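Zanberg market hall gets its clock back, minus the chime

28 February 2020

ZANBERG. The clock over the east door of the market hall is running again after 34 months at twenty past four, an hour that many residents had grown fond of.

The repair cost 946 crowns, a good deal less than the study ordered to find out whether it could be repaired. The study ran to 13 pages and recommended a new clock. Bogdan Jasińska, who fixed the old one, has not read it.

"It was a gear," he said.

Jasińska runs Tokarz, the key-cutting and watch shop on the lower square, and had offered to look at the clock the first winter it stopped. The town thanked him in writing and opened a tender. Two firms replied. One withdrew after seeing the ladder. The other wanted to replace the works with a radio-controlled unit that needed a clear signal, something the hall, with walls as thick as a bus is wide, has never been able to provide for so much as a phone call.

In December the town wrote to Jasińska again. He went up the ladder with a flashlight and a sandwich and came down with the gear in his coat pocket.

The chime is another matter. It used to sound on the hour, a little flat, and could be heard as far as the Brevolow road. Renata Domański, who lives across from the east door, asked the town to leave it off, and collected 15 signatures to that effect. Oona Tuominen, two floors above her, has written in to say she slept better with it on. Both letters are pinned up in the entrance to the hall, side by side, and shoppers have been adding remarks in pencil.

Town manager Dariusz Nowicki said the chime would stay silent "for a trial period." Asked how long the period was, he said that was part of the trial.

Traders have their own complaint. While the clock was stopped, closing time was decided by whoever pulled down the first shutter, and a person could usually still get an onion at ten past six. Now the minute hand settles it. Retno Teoh, who has sold vegetables near the east door through two roofs and three town managers, said regulars had started turning up out of breath.

"They look at the clock, then they look at me, like I wound it," she said. She still goes by her wristwatch, which runs four minutes slow, and plans to keep serving until it tells her to stop.

The neighboring town of Skavuvdale, whose own clock has been correct since it was installed, sent a card of congratulations. It arrived a day before the repair was finished. Nowicki described it as a kind gesture and would not say where he had put it.

A small ceremony is planned once the scaffolding on the east side comes down. It will start at twenty past four. Market hours are unchanged: eight to six, with the fruit and vegetable stalls opening at seven. 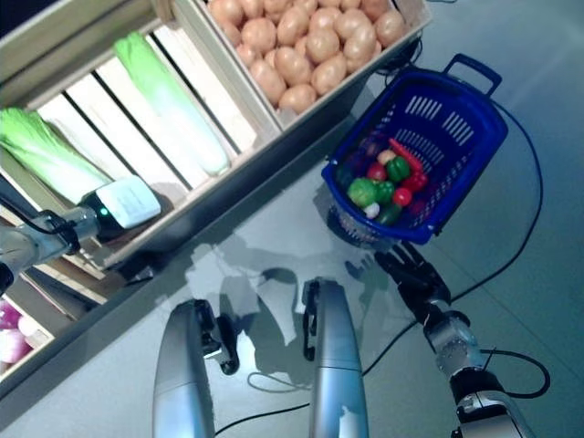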